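Para: lista do condomínio Kordestani
De: Roya Mahmoudi
Assunto: Re: Re: mesa branca, fita azul e o chão da sala comum

Negin Karimi escreveu:
> A mesa branca vai ficar onde está até abril? E quem pôs fita azul
> na parte de baixo? Passei lá um pano com Clener e a fita nem se mexeu.
> O chão, em compensação, ficou um espelho.

Negin, a fita é minha. Marca os sítios onde a borda encosta quando a mesa vai para junto da parede, e peço encarecidamente que sobreviva à próxima limpeza. Quanto ao chão, parabéns - já se vê a lâmpada duas vezes, uma em cima e outra em baixo.

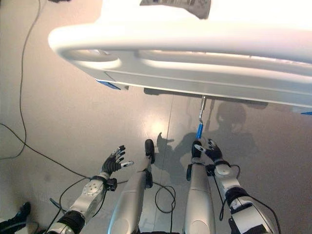 Com que se limpa o chão cinzento sem deixar marcas?
Água morna, uma tampa de detergente neutro por balde e o pano bem torcido. A cera da Faltine fica no armário, de preferência para sempre.

Falta falar do cabo azul pendurado por baixo da mesa. Fica pendurado. A Fereshteh já o arrumou 3 vezes na gaveta e eu já o fui buscar outras tantas, o que nos mantém às duas em boa forma.

A mesa nova da Plornia custa 479 euros, mais 44 de entrega, e não traz sequer onde pendurar um cabo. Voto por ficarmos com esta. Quem discordar que responda à lista, de preferência com o dinheiro.

Roya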